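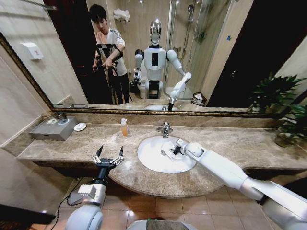
*Wiping the sink with the right gripper.*

## About us

Hi, we're Narnum! I started the company in Prerkbridge with one job in mind - teaching robots to clean bathrooms - and we've logged 2,424 sink sessions so far.
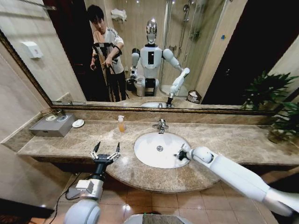

Our worst day came one November, when the right arm of our old Irketti unit kept pushing down after the stop command and chipped a basin (sorry again, Medrano guesthouse!). A stale force reading was to blame, and it took us 11 days to find. Now every new build has to hover over the rim of the bowl, like the right gripper is doing at this sink, and pass 49 stop tests before it may touch anything. Ask me about it - I can go on for hours!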